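Julgate to let its upstairs workroom by the half day from June

Mament, which runs the Julgate building, will open its upstairs workroom to outside hire in June. The rate is 110 for a half day, and groups of up to 13 can book.

The firm is not calling it a "creative hub". "I have hired plenty of those and most were a cold room with a beanbag in it," said Carmela Fiore, who looks after bookings. "People want to see what they are doing and stand up without bumping into each other. We can offer that. I would not promise much more."

Claims made for shared rooms deserve a hard look, and Mament asks hirers to visit before paying. Viewings are on Tuesday from 9 am. Urkska, which rents the unit below, has asked for no hammering before noon - a condition that will be in every agreement. 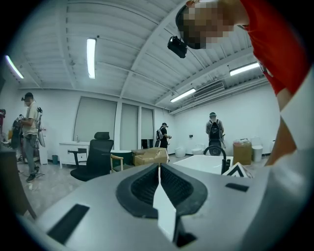

Light is the one point on which Mament is willing to boast, and even then only a little. Three tall windows stand side by side in the back wall, all with pale grey roller blinds, and fluorescent fixtures hang under the white ceiling. The pipes up there are exposed and will stay so. Fiore turned down a quote to box them in, on the grounds that it would add to the hire charge and do nothing for anyone's work.

Bookings: Julgate front desk, extension 2113.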